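Taped table grid

A taped table grid is a working surface marked off into rectangular cells with strips of adhesive tape, commonly blue painter's tape over brown paper. It is used in craft rooms, church halls, kitchens and sorting areas to give dishes, fruit and other small items a fixed place on a shared table. Supporters say it keeps a table orderly. The evidence for this is thin, and most of the stronger claims come from people who were already fond of tape.

Description

The usual form begins with a sheet of brown paper pulled over the tabletop and folded under at the sides. Tape is then laid in long strips, first along the length of the table and then across it. Cells are sized to the largest item expected to sit in one, in many cases a dinner plate. The lines are seldom perfectly square to one another. Paper shifts as tape is pressed down, and a strip laid by eye will wander before it reaches the far side.

Painter's tape is favoured because it lifts without tearing most papers and because the colour shows up well against brown. It was made for masking trim and window frames, and its makers had no table layouts in mind. Claims that blue is easier on the eye than green or cream tape are repeated in several hobby guides without any source. 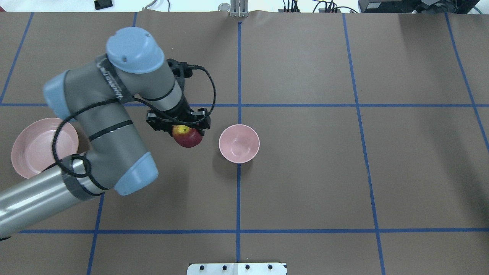
Bowls are the most common objects to be placed on a grid, and they expose its main weakness. A round rim doesn't fill a rectangular cell, and the person setting it down has to decide whether the bowl belongs inside the lines or on top of them. The written rules are no help. The Brallumgate sheet, a single page that circulated among hall users in the town of that name, says only that dishes should be "kept to their squares". A later version adds that a bowl resting on a line is to be treated as belonging to both squares, a ruling that seems to defeat the purpose of having squares.

Origins

The history of the practice is poorly documented. A frequently repeated account traces it to the Bikness produce show, where fruit was said to have been laid out on taped paper for judging. The show's surviving programmes mention paper table coverings and make no reference to tape. A rival account gives the credit to a sorting room at Itthorpe. It rests on one recollection, written down long after the room had closed, and should be treated with caution.

What can be said is that marked tables of one sort or another are old and were probably arrived at many times over. Chalk lines, string and pencil all do the same job. Tape may simply be the version that leaves the least to scrub off.

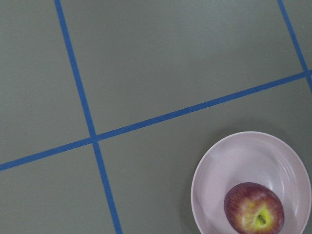
Moser Household Review, no. 30, p. 459

The longest printed treatment is in the Moser Household Review, which recommends cells of equal size and a centre line laid before any other. The article is confident in tone and short on particulars. It states that a gridded table is cleared faster than a plain one, but gives no timings and doesn't say what was on either table. Its advice to smooth each crossing flat with a thumbnail is sound enough, as overlapping tape forms a slight ridge that can catch the foot of a light dish.

Use with fruit and dishes

Apples, plates and small bowls make up the standard practice set in most home guides. The apple is thought useful because it rolls, and a grid does nothing to stop a rolling apple. For this reason it is generally put on a plate or in a bowl, at which point the dish is doing the work and the cell beneath it is mostly decoration. Defenders reply that the cell tells people where the dish goes back. This is true, though a paper placemat would tell them as much.
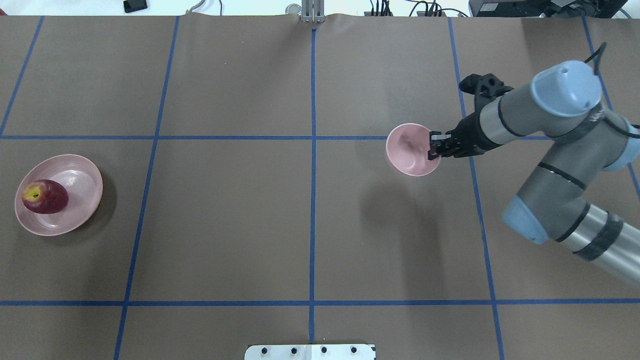
Red apple on a pale pink plate, with a small pink bowl held above the paper.

Matching dishes in one colour are often advised so that size is the only difference a sorter has to judge. Others prefer mixed colours for the opposite reason - a shallow plate and a wide bowl can look much alike from the far end of a table. Neither camp has offered more than preference.

Criticism

Objections to the grid fall under 2 headings, cost and habit. Paper creases with use and has to be replaced, and the tape goes out with it, so a busy room can get through a good deal of both. The second objection is that people stop seeing the lines. Hall users in Brallumgate were reported to be setting things down wherever there was room within 5 days of a fresh grid being laid. The report is itself anecdotal.

See also

Placemat
Shadow board
Table setting
Masking tape

This page was last edited on October 20, 2026.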